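Do mandarins need a box?

I've been reading storage advice again, against my better judgement. The latest theory doing the rounds is that mandarins keep longer in a shallow box with a pale lining, spaced out so they don't touch. The fruit bowl, apparently, is where citrus goes to die. I have my doubts – my grandmother used a bowl for decades.
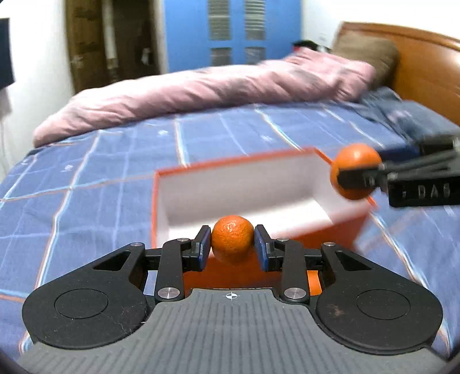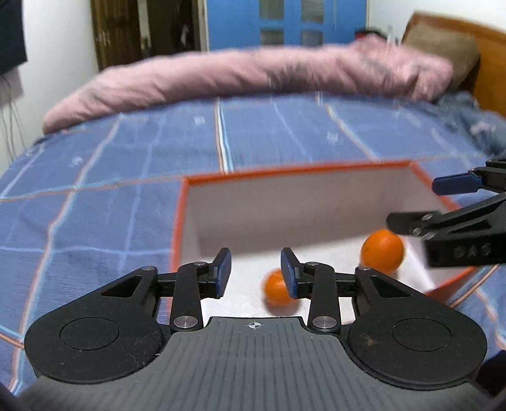
The box question

An orange box with a white inside does make a mandarin look good, I'll give it that. Whether the mandarin cares is another matter. Set it on a plaid bedspread and you could sell it as a gift hamper, and I suspect that's half the appeal.

The Fukari catalogue wants $22 for a "citrus tray" in much the same shape. It's cardboard. A shoebox lid would do the job, and I have 4 of those in the hall cupboard.

What I'd believe

Spacing, maybe. One mouldy mandarin will ruin its neighbours, and I've lost a whole bag that way. The colour of the lining, no.

I'm giving it seven days, half in a lid and half in the bowl, same bench, same bag of fruit. My money is on the bowl.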